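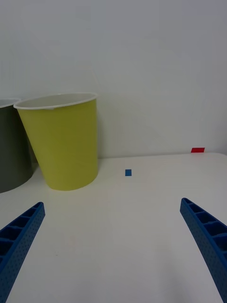 Comparing the two finger sets

For the second half of the project we swapped the stiff Trollus fingers for the blue ribbed ones, and wow, what a change! Same wrist camera, same Tseng controller, same white table with the blue and red tape marks and the two bins on the left. We ran 289 grasps on each set, mostly foam blocks and bottle caps.

The stiff set dropped 26 more pieces than the ribbed set, nearly all of them caps. The ribbed fingers give a little at the tip – you can feel it if you squeeze them by hand – so a bad approach angle matters less. They do block more of the camera view in the lower corners, and we had to redo the crop in February.

Next we want to try the Odow pads at Istcombe, with up to 1,000 grasps.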